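Robotik im Wohnumfeld: Regeln und gute Praxis
Skript zu Block 4, Simulation vor dem ersten echten Lauf
Stand 28. August 2019

Kurzfassung, wird in der Vorlesung ergänzt. Wer nur die Aufgaben sucht: ganz unten.

Nachtrag zu Block 3, weil gefragt wurde: nein, ein Not-Halt ersetzt keine Risikobeurteilung. Er ist eine ergänzende Maßnahme. Reihenfolge nach ISO 12100 bleibt: erst konstruktiv entschärfen, dann technische Schutzmaßnahmen, dann Benutzerinformation. Der Aufkleber kommt am Schluss. In den Abgaben stand er auffallend oft vorn.

Jetzt Block 4. Zweiarmiger Roboter, simuliertes Schlafzimmer, Bett, Tür, Kommode. Klingt harmlos. Ein Wohnraum ist aber normativ unangenehmer als eine Fertigungszelle: kein Zaun, keine eingewiesenen Personen, Möbel stehen jeden Tag anders.

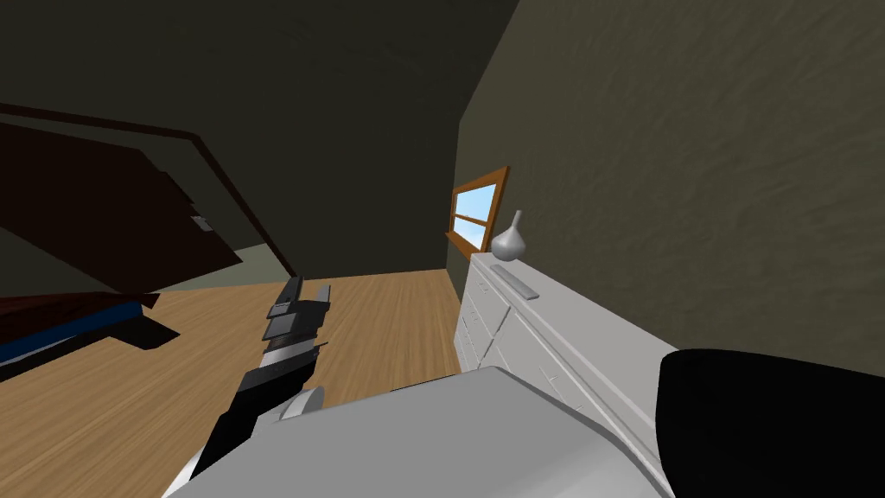 Gregor Lindsay

4.1 Welche Norm überhaupt?

ISO 10218 (Teil 1 und 2) - Industrieroboter. Passt hier nicht direkt. Wird trotzdem ständig zitiert, meistens weil sie gerade auf dem Tisch lag.
ISO/TS 15066 - kollaborierender Betrieb, industrielles Umfeld. Die Grenzwerte für Druck und Kraft im Anhang sind nützlich zum Nachdenken, aber nicht einfach auf Kinder oder Pflegebedürftige übertragbar. Steht so auch in keiner guten Risikobeurteilung.
ISO 13482 - persönliche Assistenzroboter. Das ist unser Ausgangspunkt. Mobile Serviceroboter fallen darunter, Medizinprodukte nicht.
ISO 12100 - Grundlage für alles, Begriffe bitte von dort.

Zitierweise: immer mit Ausgabejahr. "Laut ISO" ist keine Quelle. Gibt Punktabzug, diesmal wirklich.

4.2 Was die Simulation darf und was nicht

Darf: Reichweiten prüfen, Abläufe üben, Fehler provozieren, die man am echten Gerät nicht provozieren will. Bediener schulen. Kollisionen mit Möbeln finden.

Darf nicht: Sicherheitsnachweis ersetzen. Eine Kontaktkraft aus der Physik-Engine ist ein Rechenwert, dessen Güte von Parametern abhängt, die irgendwer mal eingestellt hat. Reibung, Steifigkeit, Zeitschritt. Wer so einen Wert in die Risikobeurteilung schreibt, muss dazuschreiben, womit er abgeglichen wurde. Kein Abgleich, kein Wert.

Beispiel aus Elport, unser Übungsbestand: 3715 Episoden im virtuellen Zimmer. Davon 700 mit absichtlich verstellten Möbeln. Schöne Menge. Über das Verhalten bei einer Person im Türrahmen sagt das alles nichts, es war nie eine drin. Die Zahl der Läufe allein beeindruckt höchstens den Projektträger.

4.3 Ausgangslage festlegen

Vor jeder Episode schriftlich, nicht im Kopf:

Stellung beider Arme (Gelenkwinkel, nicht "ungefähr vorne")
Greifer offen oder zu
Position der Basis im Raum
Liste der Objekte mit Lage
Zustand der Tür
Version der Szene und der Steuerung
wer bedient, wer protokolliert

Die Tür wird gern vergessen. Halb offen ist ein eigener Zustand! Halb offene Türen ändern den Fahrweg und den freien Raum für den Ellbogen. Bitte mit Winkel angeben.

Zum Greifer: offen starten, in freier Höhe, kein Objekt im Zugriff. So beginnt jede Episode gleich und man kann vergleichen. Wer mit geschlossenem Greifer startet, schreibt das als Abweichung ins Protokol.

4.4 Kameras und Sichtfeld

Gute Praxis: vor dem Lauf jede Ansicht einzeln ansehen und notieren, was man darin NICHT sieht. Bei Kopfkameras verdeckt oft der eigene Körper den Nahbereich. Bei Handkameras fehlt der Überblick, dafür sieht man die Finger.

Regel im Kurs: keine Bewegung nach unten, wenn der Bediener den Bereich unter dem Greifer in keiner Ansicht beurteilen kann. Auch in der Simulation nicht. Man gewöhnt sich sonst an etwas, das man sich am echten Gerät nicht wieder abgewöhnt.

Dunkle Szenen: Beleuchtung gehört zur Szene, also ins Protokoll. Mindestens ein Durchgang mit schwachem Licht. Ob der Bediener auf einer dunklen Fläche noch Abstand schätzen kann, ist eine berechtigte Frage und wird meist erst gestellt, wenn etwas umgefallen ist.

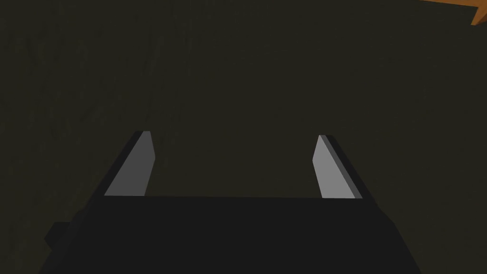 Einwand aus der Gruppe: das sei doch übertrieben, in der Simulation gehe ja nichts kaputt, und wenn man vor jeder Episode sämtliche Ansichten abhake, komme man am Nachmittag auf ein Viertel der Läufe. Man solle lieber viele Episoden fahren und die schlechten hinterher aussortieren.

Verstehe ich. Trotzdem nein, aus zwei Gründen. Erstens sortiert hinterher niemand sauber aus, schon gar nicht nach Kriterien, die vorher nicht feststanden. Zweitens landen die Daten eventuell im Training, und dann lernt der Roboter das blinde Absenken gleich mit. Kompromiss: volle Prüfung bei Schichtbeginn und nach jedem Szenenwechsel, dazwischen Kurzprüfung. Kurzprüfung heißt: Bild da, Bild aktuell, richtige Kamera am richtigen Arm. Links/rechts vertauscht kommt vor, öfter als man denkt.

4.5 Zwei Arme, ein Bediener

Eigene Gefährdungen gegenüber einem Arm:

Arm gegen Arm
Arm gegen eigenen Körper
ruhender Arm wird vergessen und beim Drehen der Basis mitgeschwenkt
Aufmerksamkeit hängt an der Hand, die gerade arbeitet

Punkt drei ist der Klassiker. Basis dreht, der andere Arm steht noch vor, Lampe weg oder Vase weg. Konstruktive Lösung: Basisbewegung nur freigeben, wenn beide Arme in einer definierten Transportstellung sind. Organisatorische Lösung: Ansage durch den Protokollführer. Die erste ist besser, siehe Rangfolge oben. Beim Übungsträger Tremura ist die Freigabe in der Steuerung abschaltbar - bleibt bei uns eingeschaltet, Änderung nur mit Unterschrift.

Eigenkollision in der Simulation bitte prüfen, ob sie überhaupt aktiv ist. Manche Szenen haben sie aus Rechenzeitgründen deaktiviert. Dann fahren die Arme ineinander und das Protokoll meldet: alles in Ordnung.

4.6 Objekte auf Möbeln

Kommode, Regal, Nachttisch. Alles was oben steht, kann herunter. Für jedes Objekt eintragen: Masse, Material, Abstand zur Kante, was passiert beim Sturz. Ein Würfel auf der Kommode ist beim Fallen lästig. Eine Vase macht Scherben, Scherben liegen am Boden, und am Boden läuft in einer echten Wohnung jemand barfuß. Der Schaden entsteht also eventuell erst lange nach der Bewegung. Gehört in die Beurteilung.

Reihenfolge beim Anfahren:

1. Anfahrt in sicherer Höhe, Finger offen
2. Halt vor dem Möbel, Ansichten vergleichen
3. Annäherung langsam, nur ein Arm
4. Greifen, Halt, Sitz prüfen
5. Anheben, erst dann seitlich

Zwischen 2 und 3 nicht abkürzen. Der zweite Arm bleibt stehen, bis der erste wieder frei ist. Ausnahmen gibt es bei echten Zweihandaufgaben (Schublade halten und hineingreifen), die werden getrennt beurteilt und nicht unter "wie oben" abgelegt.
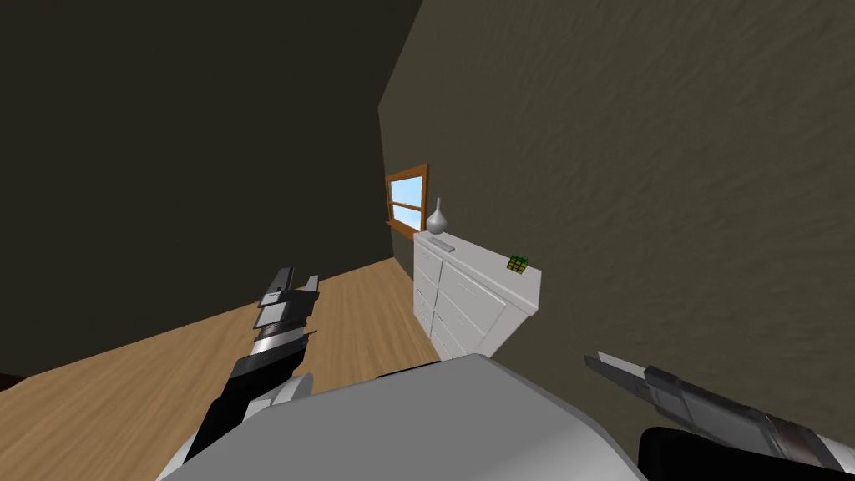
Schubladen überhaupt: Quetschstellen. Zwischen Front und Korpus, zwischen Griff und Finger des Roboters, und zwischen Roboterarm und offener Lade. In der Szene meist vereinfacht modelliert, teils gar nicht beweglich. Vorher prüfen und aufschreiben, sonst beurteilt man eine Gefährdung weg, die bloß im Modell fehlt.

Abbruchkriterien (gelten für alle Übungen):

Objekt berührt, das nicht Ziel ist
Kamerabild steht
Bediener und Protokollführer sind sich über den Zustand uneinig
Arm bewegt sich ohne Eingabe

Letzteres auch dann Abbruch, wenn es "nur kurz gezuckt" hat. Gerade dann. Episode nicht löschen, sondern kennzeichnen. Gelöschte Fehlläufe waren der Hauptmangel beim Audit im August, und zwar bei beiden Gruppen.

4.7 Protokoll, Aufbewahrung

Eine Zeile pro Episode reicht, wenn die Zeile vollständig ist. Abweichungen im Klartext. Kürzel nur aus der Liste, keine eigenen. Auswertung der Abweichungen nach jeweils 35 Episoden, dann kurze Besprechung, dann erst weiter. Wer Szene oder Steuerung aktualisiert, fängt mit dem Zählen neu an.

Zum Übergang auf das echte Gerät: frühestens nach 12 Läufen ohne Abbruch in derselben Konfiguration. Das ist eine Kursregel, steht in keiner Norm, bitte auch nicht so zitieren (ist schon passiert, in einer ansonsten ordentlichen Arbeit). Beim echten Lauf dann reduzierte Geschwindigkeit, Zustimmeinrichtung in der Hand, keine Person im Bewegungsraum.

Aufgaben bis zum nächsten Mal

a) Risikobeurteilung für "Vase von der Kommode nehmen", ein Arm. Format nach Vorlage Sasaki, Spalten nicht umbauen.
b) Dieselbe Aufgabe mit halb offener Tür und einer Person, die hereinkommt. Was ändert sich an den Schutzmaßnahmen, was bleibt?
c) Zwei Werte aus der Simulation nennen, die Sie in eine Beurteilung übernehmen würden, und zwei die nicht. Begründung je drei Sätze, mehr lese ich nicht.

Die Folien vom Gastvortrag aus Paris liegen im Ordner, sind aber auf Französisch. Tabelle am Ende ist auch ohne Sprachkenntnisse verständlich. Für c) reicht das Skript.

Abgabe als PDF, Name in die Datei, nicht nur in die Mail.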